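Drustness College
Dental Nursing, Unit 2
Handout: Taking and looking after alginate impressions
Revised 3 August 2024

Read this before the practical at the Iltlow teaching clinic and bring it with you. The parts on mixing and storage are the ones students get wrong most often.

What alginate is for

Alginate is a powder that is mixed with water to make a soft paste. The paste is loaded into a tray, seated over the teeth and left to set to a firm, rubbery gel. Once it is out of the mouth, plaster or stone is poured into it to make a model. Alginate is used for study models, opposing models, bleaching trays, sports mouthguards, and the first stage of most dentures. It does not record fine detail well enough for most crown and bridge work, where a silicone material is the usual choice.

The setting reaction cannot be reversed. Calcium ions react with the soluble alginate and turn it into an insoluble gel. A retarder in the powder slows this down so there is time to mix and load. When the retarder is used up the material sets quickly, and it should not be moved after that point.

Choosing the tray

Stock trays come in metal or plastic, with or without holes. Try the tray in before any powder is measured. It should cover the last tooth on each side and leave an even space for material all the way round. If the back edge is short, extend it with wax. Trays without holes need adhesive, and so do many with holes. Paint it on thinly, take it slightly over the outer edge, and let it dry. Wet adhesive acts as a lubricant and the impression will pull away.

Mixing

Shake the tub gently with the lid on, then let the dust settle before opening it. Wear a mask. Use the scoop and water measure that came with that tub. The scoop from the Sosa powder does not match the one from the Prultau powder, and both are kept in the same cupboard at Iltlow, so check the label on the handle.

Put the water in the bowl first and add the powder to it. Stir until all the powder is wet, then press the mix hard against the side of the bowl with the flat of the spatula, turning the bowl as you go. The finished mix is smooth and creamy and does not drop off the spatula.

Water temperature is the main control over setting time. Warm water shortens it and cool water lengthens it. The mouth is close to 37 degrees, so material sets first where it touches the teeth and last at the tray. This is why you test the set on the material at the edge of the tray, and why the tray must be held still. Movement at this stage leaves strain in the impression that shows up later as a model that does not fit.

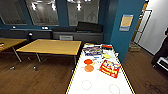
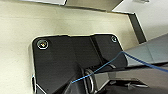
First: air hockey table with flat packages at the far end. Second: black plate with screws, and a thin blue cable.

Seating and removal

The clinician seats the tray. The nurse passes it, supports the patient and watches for signs of gagging. Patients who gag are usually better sitting upright, with the head tipped slightly forward and breathing through the nose. The lower impression is normally taken first as it is easier to tolerate.

When the material no longer dents under a fingertip, leave it up to two minutes longer. Break the seal at the edge with a finger and remove the tray with one quick pull. A slow, rocking removal tears the material and distorts it.

Checking

Rinse under cold running water to clear saliva and any blood, then shake off the excess. Look for:
air bubbles on the biting surfaces
drags or tears between the teeth
tray showing through the material
material lifting away from the tray
missing back teeth or a short sulcus
If any of these affects the area that is needed, the impression is repeated. Tell the clinician before the patient leaves the chair.

Disinfection

Follow the instructions on the disinfectant for strength and contact time. Immerse the impression fully, as spraying can miss the undersides. Do not leave it in longer than stated. Rinse again afterwards and record on the laboratory ticket that it has been disinfected.

Storage and distortion

A set alginate impression is mostly water. Left in open air it loses water and shrinks (syneresis adds to this, as fluid is squeezed out of the gel). Left in water it takes it up and swells (imbibition). Either change will spoil the model. The aim is to keep it at close to 100 per cent humidity without soaking it: wrap it in damp gauze, seal it in a labelled bag and pour it as soon as possible. The gauze should be wrung out first. Do not rest the impression on its back edge.

For the practical

Each pair takes one upper and one lower impression on the phantom head, disinfects both and pours the lower. Keep the poured model and bring it to the next session for trimming.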